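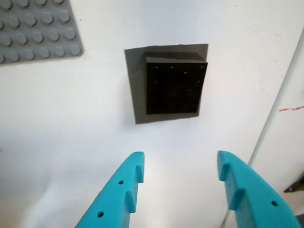 # Sorting and Building on a Shared Table

Project report, Design and Materials course, November

## What we set out to do

Our group looked at how the surface of a work table affects small building tasks. The idea came from the model room at Usdale, where two classes share the same tables and small parts often get mixed up or lost. We wanted to know whether marking out areas with flat sheets would help people keep track of their pieces.

## Materials

We used a white tabletop, a gray LEGO baseplate, and a dark gray square sheet. A black block was the main test piece. The rest of the parts came from the Plarau box, which holds 3000 mixed pieces and is kept on the shelf by the door.

The white surface was chosen first. Most colors show up well on it, but white and clear pieces do not, so we took those out of the box before starting. The dark sheet was meant to be a "parking spot" for whatever piece was going to be used next. A black block on dark gray has low contrast, and we kept that pairing on purpose to see if it slowed people down.

## Method

Each session had 8 short builds. In the first half, the builder worked on the bare table with only the baseplate. In the second half, the sheet was added. The baseplate always went in a corner of the table and the sheet went beside it, with a gap so the two did not overlap.

We ran 34 sessions in total. Builders were asked to do three things:

- take one piece at a time
- put it on the sheet before moving it to the baseplate
- leave the sheet clear at the end of the build

We wrote down dropped pieces, wrong pieces, and any time a builder stopped to search. The notes went into a table based on the one in the Nechyporuk handout.

## Results

Searching went down when the sheet was in use. Wrong pieces also went down, but only a little. Dropped pieces stayed the same.

The black block was found more slowly than the bright pieces, mostly when the ceiling lights were off and the only light came from the window side. With even light from above, the difference was small. Two builders asked for a lighter sheet.

The baseplate moved more than we expected. It is light, and pressing a brick down near the edge pushes it out of line with the table. In later sessions we put tape under it, and this fixed most of the problem.

## Problems

The first version of our notes did not separate "dropped" from "put down in the wrong place," so the first 2 sessions had to be repeated. We also did not fix the height of the chairs, and some builders saw the sheet at a low angle.

## Next steps

We would like to try the same builds with a pale sheet and a bigger baseplate. The Modia room has longer tables, so the parts box could sit on the table as well. The tape should be put on before the first session.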